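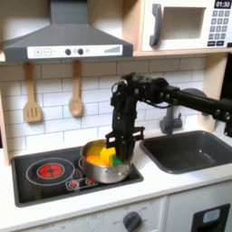
Does wool have to be wetted before it goes into an onion skin bath?

It should be soaked right through first, overnight if there is time, or the dye takes on the outside of the skein and leaves pale patches near the ties.

Search the notebook
Enter keyword Go

Friday, July 19, 2024
Written up by Sille Lauritsen

Onion skins again, second go at the Nornora yellow. The June batch came out too brown and Gunhild wants something closer to the old sample card before she commits the whole order. She thinks we boiled it. I think the skins were mostly from the outer layers and very dark, but she may be right as well.

Wool is the Radwan two-ply, undyed, 425 g dry weight, all from the same bag. Scoured yesterday in washing soda and rinsed until the water ran clear. It still smells of sheep when warm. Alum mordant as before, left to cool in the bath overnight with the lid on.

Skins: 225 g, yellow onions only. Ghazal had picked out the red ones before I got in, so thank you for that. Soaked them in tap water from first thing, then brought them up slowly. Strained through the old curtain netting. The fine sieve clogged almost at once last time and I did not bother with it.

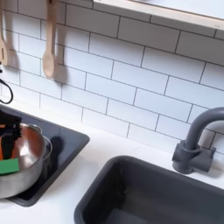

Tiles with wooden utensils hanging at left, shelf at right.

Kept the bath at 60 °C for the whole of the dyeing. The Steltier thermometer reads slightly high compared with the glass one, so I went by the glass one. Crept up once while I was on the phone to Relus about the alum delivery (still not sent, they say Tuesday). Took it off the heat and added a splash of cold water, and it came back down quickly enough.

Lifted a test strand early on. Clear strong yellow, a bit greener than I expected. Next strand was warmer, and the one after that I could not tell apart from it by the window, so I stopped there. Skeins left in the bath with the heat off until after lunch.

Iron modifier: Fernanda asked for a small amount of olive to go with the yellow. Held back one skein and dipped it in 700 ml of weak iron water, using the stained bucket. It turns very fast. The first end in was darker than the last end, and you can see it along the skein even now it is dry. For a proper batch it would need to go in all at once and be kept moving. Do not use that bucket for anything else, and please do not put it back with the others.

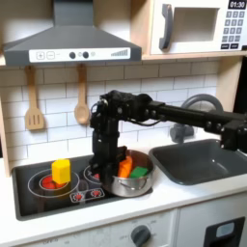 The rinse water took longer to clear than I would like. Some loose colour came out on the third rinse and a trace on the fourth. I put a drop of wool wash in after that and it settled. Could be the alum, could be that the wool was not rinsed enough after scouring. Worth checking before the order goes through.

Dried on the rack out of the sun. Against the sample card the yellow is close, a little brighter on the card. Gunhild looked at it and said it would do if the second skein matched the first. It does, apart from a paler band where I had tied it too tightly. Figure-of-eight ties from now on, and slack ones.

A strand of each is pinned to the window board with half covered by card, for the light test. Look at them again when the month is up.

Left to do: weigh the dry skeins, label the olive one, chase Relus if nothing comes. The used skins are in the compost. Leftover bath is in the lidded jar in the fridge, marked. Heiðrún wants it for her cotton scraps and will take it on Monday.

Recent entries
Weld, first cut from the back bed
Scouring notes: washing soda or soap?
Madder at low heat (Ghazal Ahmadpour)
Light test results, spring strands
Cotton and soya milk, part one (Heiðrún Snorradóttir)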